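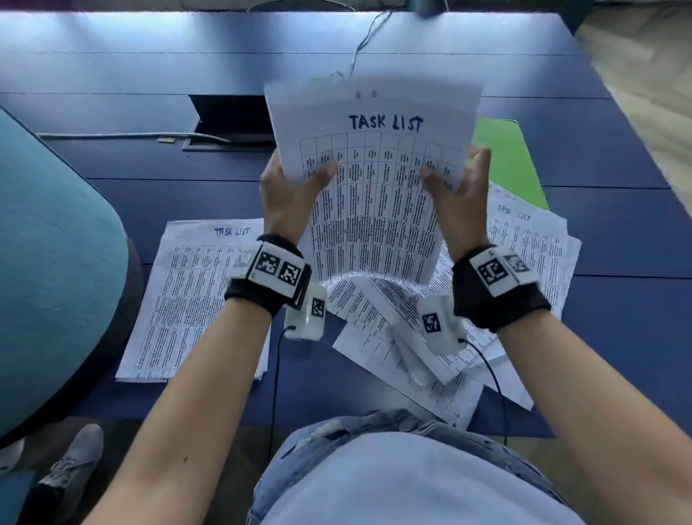
How long should you keep old printed schedules and lists? Until the work on them is finished and any notes in the margins have been copied somewhere you'll find them again, which for us means the end of the season.

Paper Day at the Narkell Office
June 2019

Every year we set aside a morning to go through the papers that have piled up since October, and every year I think it will be quick. We run the bookings for two halls, Darnar and Engelbrecht, and although most of it lives on the computer now, we still print our tables out. I like a page I can hold up to the light and scribble on, and I've given up pretending otherwise! The trouble is that a printed page makes friends. One becomes a few, a few become a heap, and before long you're hunting for the one list you need underneath all the ones you don't.

We used to sort by date, which sounds sensible until you meet a page with no date on it (we have plenty of those). Now we go by what a page is for. Task lists go together, timetables go together, and anything with handwriting gets read properly before it goes anywhere, since a note in marker usually meant something to somebody once. 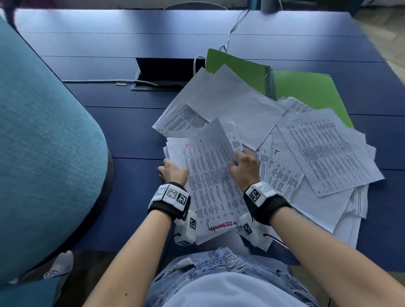
After the reading comes the part I enjoy most, putting things into folders. We have always bought ours from Faneo, a little shop a short drive away, and I'm fond of a strong color because I can spot it from across the room. The rule is one folder for each hall and no more than 15 sheets in it. If a folder gets fatter than that, we sit back down and find something to let go of.

By lunchtime we had let go of 109 pages, a good many of them the same table printed again with one small change. The clean backs will be cut up for telephone notes, and 13 sheets are staying out on the shelf until I've asked the people at Engelbrecht whether they still want them. If you left a list with us over the winter and would like it back, do call or stop by before the end of summer. We'll put the kettle on.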